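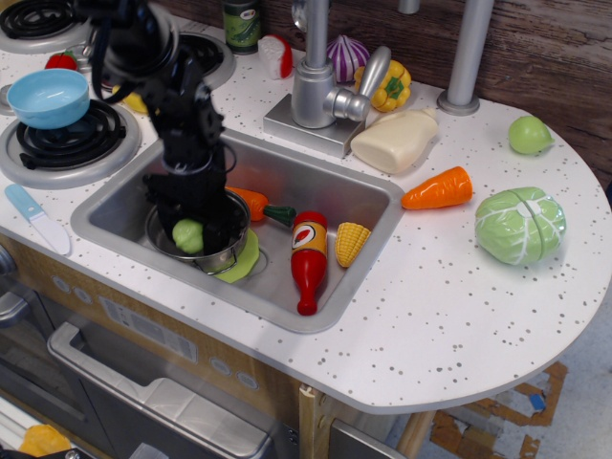

Photo: Malte Hagedorn

My daughter turned four in August and stopped eating vegetables the same week. Before that she ate most things. She ate peas out of the bag, still frozen. Then one Thursday she pushed a bowl of soup across the table and said it had "bits," and since then everything has had bits.

I kept notes on what she did eat, mostly so I could stop arguing with my mother about it on the phone. Noodles, plain. Toast. Apples with the skin off. Corn, if it was on the cob and she could hold it herself. Carrots raw but not cooked. Ketchup, which I wrote down for completeness.

My neighbor Yasir Tarar has raised three kids and cooks for all of them every night. His advice was to stop talking about the food. Put it on the table, eat yours, talk about something else. He also told me to let her wash things. So now she stands on the step stool at 5:30 and washes whatever I hand her, and the floor gets wet, and I put a towel down.

She doesn't eat more because of it, at least not so I could measure. She did eat 2 brussels sprouts last week, after pulling most of the leaves off and lining them up along the edge of her plate. I said nothing. My husband started to say something and I looked at him.

The other change is that we moved dinner earlier. We used to eat at seven, when everyone was tired and she had already had crackers. Now it's six and the crackers are on the high shelf.

I've had a few emails asking for the soup recipe from last month. It's onions, carrots, a can of white beans, stock, and a spoon of tomato paste, cooked for 19 minutes because that's how long the bread takes to warm up. If your kid objects to bits, put it through a blender. Mine still says there are bits.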